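Grown-ups love telling kids that cables tie themselves in knots. You put your headphones in your pocket, nice and neat, and an hour later they look like a bird's nest. "It's magic," somebody says. Or "It's gremlins." I don't believe in gremlins, and you shouldn't either until one of them shows up and signs its name.

So let's ask properly. Do cords really tangle on their own? And if they do, who is doing the work?

# Why Do Cords Get Tangled?

## First, be suspicious

A cord can't move by itself. It has no muscles. If it changed shape, something pushed it. When you walk, your pocket gets bumped at every step. When you pull a charger out of a drawer, everything else in the drawer gets dragged along. That is a lot of pushing, and people forget to count it because they weren't looking.

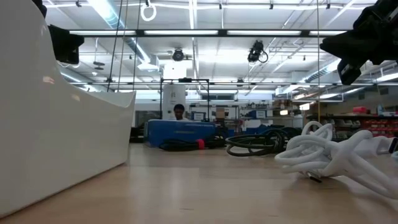 *Photo: Lurgate Picture Library*

A thick white cable will often sit in big loopy arcs like these. Is it knotted? You can't tell by looking, and neither can I. A heap of loops and a knot can look the same from the outside. The only honest test is to pull gently on the ends and see what happens.

That's worth remembering, because a lot of people who say "It's in knots!" have not checked.

## Loops and knots are different things

A **loop** is where the cord bends around and crosses over itself. Loops come undone easily.

A **knot** is where an end has gone *through* a loop. If the ends never go through anything, you can't get a new knot. Try it with a shoelace. Tape both ends to a table, then wiggle the middle as much as you like. You'll make a mess, but when you straighten it out there won't be a real knot in it.

So the troublemakers are the ends. They're free to wander, and every bump gives them another chance to slip through a loop.

## But why doesn't bumping untangle it?

Good question, and you should always ask it. If shaking can make a knot, shaking ought to be able to undo one.

It can, sometimes. But think about how many shapes a cord can have. There are only a few ways to be tidy, and there are heaps and heaps of ways to be messy. If bumps keep pushing the cord into a new shape, and they don't care which, you'll nearly always get a messy one. It's the same with a deck of cards. Shuffle it and you don't expect it to land in order.

Also, once a knot pulls snug, the cord rubs against itself. That rubbing is called **friction**, and it holds the knot in place while the rest of the cord jiggles around.

## Don't take my word for it

You need a shoebox with a lid and two pieces of string, one as long as your hand and one as long as you are.

1. Drop the short string in the box and close the lid.
2. Shake it 18 times.
3. Open the box and pull gently on both ends. Knot or no knot? Write it down.
4. Put it back straight and do it again, until you're bored. Then do it a few more times.
5. Now do the same with the long string.

I think the long string will win by a mile. A class at Pirkness School did 200 shakings between them and the short string hardly ever knotted. But maybe their box was bigger than yours, or their string was stiffer. Maybe somebody wrote down the wrong thing. Do your own.
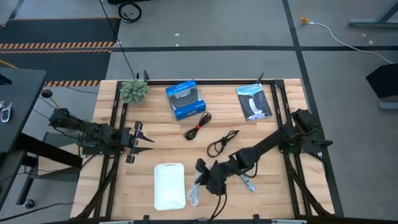 *A small cable on a wooden tabletop.*

## What about tricks that "always" work?

My neighbor, Ifigeneia Mitsotakis-Vlachou, swears that cords tangle less if you wrap them in a figure eight. She might be right. Each half of the eight twists the cord one way and the other half twists it back, so the twists should cancel out. I like that reason. I'd still want to see it tested against plain round coils, with the same cord and the same shaking.

Here are some other things people say:

- **"Short cords don't tangle."** They can. It's just harder for them.
- **"Stiff cords never knot."** Never is a big word. Stiff cords don't like tight bends, so knots are less likely.
- **"Expensive cords don't tangle."** Ask what the cord is made of. The price tag isn't holding anything straight.
- **"Clip the two ends together."** This one makes sense, if you remember the shoelace and the tape. Try it in your shoebox and see.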